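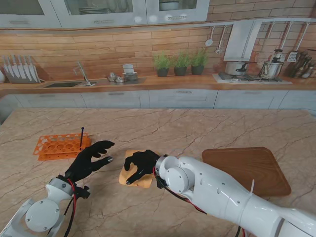
EQUIPMENT REVIEWS

Dradov Two-Arm Kitchen System: Hand Covers and Stop Behaviour

By Elif Naz Güler
September

The Dradov system was assessed at the Mernidville test kitchen over 1614 logged cycles, most of them wiping and light food handling on the marble island. Arm motion was smooth and the five-fingered hands managed sponges, cloths and cutting boards to an acceptable standard. The review panel nevertheless withholds its recommendation on account of two faults, both of which were reported to the distributor, Öztürkmen.

The first concerns the fabric hand covers, sold separately at $189 a pair. At cycle 1457 the right hand failed to release a cloth on command. The arm continued to its next waypoint with the cloth still held and dragged it across the work surface until the operator, Roya Rezaei, pressed the stop button. No one was injured. On inspection, loose fibres from the cover were found caught in the weave of the cloth.
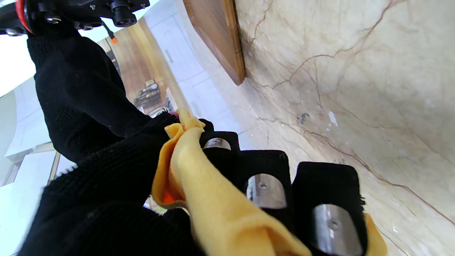
Vol. 2, p. 189

The covers have a fuzzy texture that improves grip on soft items, and this quality appears to be the source of the difficulty. Fraying was recorded along the edges of the finger pads, beside the metal plates. The manual calls for a visual check once a month. In the panel's judgement a check before every shift is warranted, and covers with visible fraying should be withdrawn from use near food.
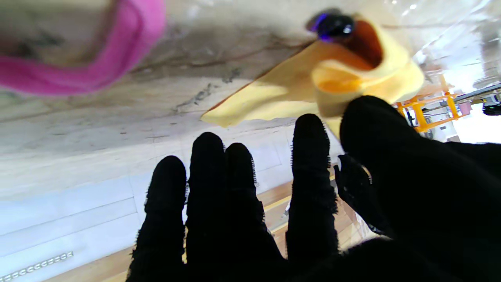

Frayed glove edges at the fingertips, with a folded yellow cloth beyond.

The second fault is the more serious. When the stop button was pressed, both arms halted promptly but the right hand kept its grip at full force. Dradov's documentation states that the fingers relax on a stop. Ms. Rezaei repeated the test with the hand closed on a sponge and obtained the same result. A software revision supplied by Öztürkmen corrected the behaviour on the left hand only.
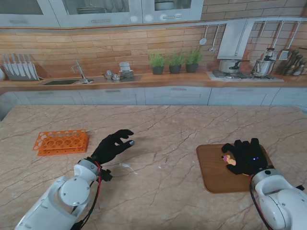
Until a complete correction is available, operators should keep their own hands off the cutting board while the system is powered, and knives should not be included in any task. The competing Trurnia unit, reviewed under the same program, relaxed its grip at every stop, although it was noticeably slower at wiping.

Rating: not recommended in its present form. The panel will test the system again once Dradov has issued a revised cover and a stop routine that applies to both hands.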